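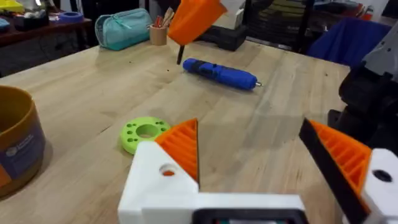

Call me when it can fold a fitted sheet, my sister wrote back, and until then I'm keeping my hands. Fair enough! But I'm still buzzing.

December 5, 2025

Spent 60 minutes at Burside with the two arms, and the chore was clearing a workbench. Sounds like nothing. Back in April I'd have said no machine could cope with a messy table.
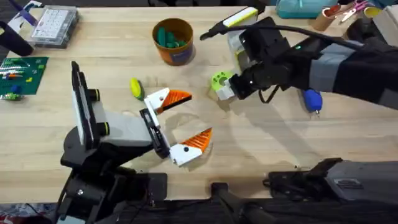
*Green part in the right gripper, screwdriver close by.*

I keep thinking about our kitchen drawer - all those odd shapes in one heap. A dishwasher never has to choose what to pick up. 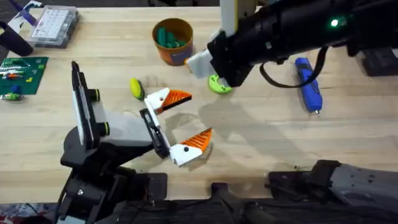 And choosing is the hard bit, I'm sure of it now. Bettencourt thinks laundry is 20 years off. I say four, and I'd love to be right! 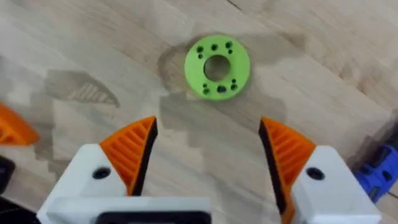

## For next time

- Ask Kovico about soft stuff - socks, dish towels
- Bring the junk drawer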